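Marikar Boot Brush Station for Trailheads

The Marikar is a boot cleaning station for nature reserves, conservation areas and public trails. It is made to stop the seeds of invasive plants from traveling on the shoes of visitors from one valley to the next. We build it in our workshop in Dosbridge, and it is delivered with all parts which are necessary for the installation, except the gravel.

The first station was placed at the entrance of the Bikthorpe wetland, where garlic mustard had already spread along the lower path. The land manager there, Sigrún Vigfúsdóttir, asked us for something which a visitor can understand without reading a sign. We have changed the design several times after her remarks. The handrail is now higher, and the brushes can be exchanged from the front without lifting the whole station. 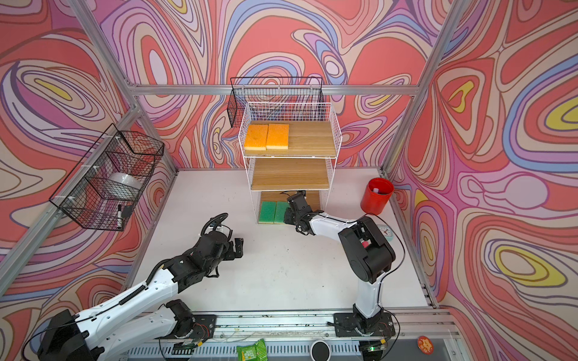 What is included

Steel frame, galvanized, with handrail on one side
Two side brushes and one floor brush, stiff nylon
Hand pick on a steel cable, for the deep soles
Removable tray for soil and seeds
Four ground anchors with bolts and washers
Blank sign panel, ready for your own print

The frame comes in two parts and is carried easily by two persons. For sites without road access please tell us before the order, and we will pack the parts separately so that they can be brought in on a hand cart.

How long do the brushes last?

On a normal public trail the brushes are good for 3,000 visitors, and after this the bristles begin to bend outward and do not reach between the treads. At Bikthorpe the wardens change them every October, when the paths become muddy again. A used brush does no harm, but it cleans slowly and people lose the patience. We keep replacement sets in stock all year, also for the older model with the low handrail.

Emptying the tray

The tray slides out toward the back. It should be emptied before it is full, and in the growing season we recommend to look at it every week. Do not throw the contents into the bushes beside the parking lot, as many of the seeds are still alive. Put them in a closed bag and treat them according to the rules of your county.

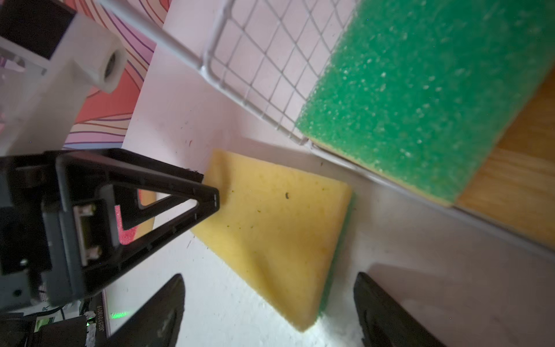
Can the station be used with bicycles?

The standard station is only for shoes. The floor brush is too narrow for a mountain bike tire, and the handrail is in the way of the pedals. A wider version for bicycle trails is being tested at Anuvdale, and we will put it on this page when the results are satisfying to us.

Installation

Choose a flat place where every visitor must pass, if possible directly between the parking area and the first trail marker. Dig out the soil to the depth of one spade, fill with coarse gravel and set the frame on top. Drive in the anchors by hand and tighten the bolts only when all four are in position. The gravel is important for drainage, and without it the tray will stand in water after each heavy rain.
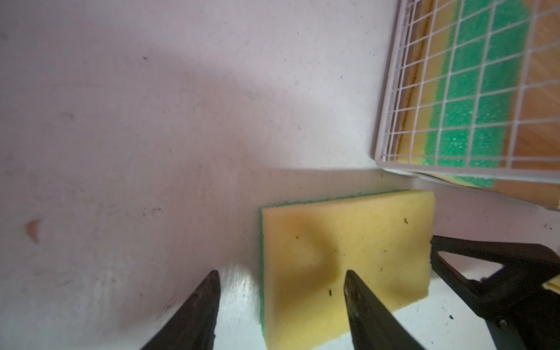

After the first month, tighten the bolts one more time. The ground settles a little, most of all where it is clay, and a loose frame makes older visitors afraid to hold on to the handrail.

Price and order

One station costs $1,776, with delivery to a street address included. A replacement brush set is $100. Conservation groups and land trusts can pay after delivery. For questions about your site, please write to Aksel Snorradóttir at the Dosbridge workshop and add a short note on the kind of soil and the width of the path.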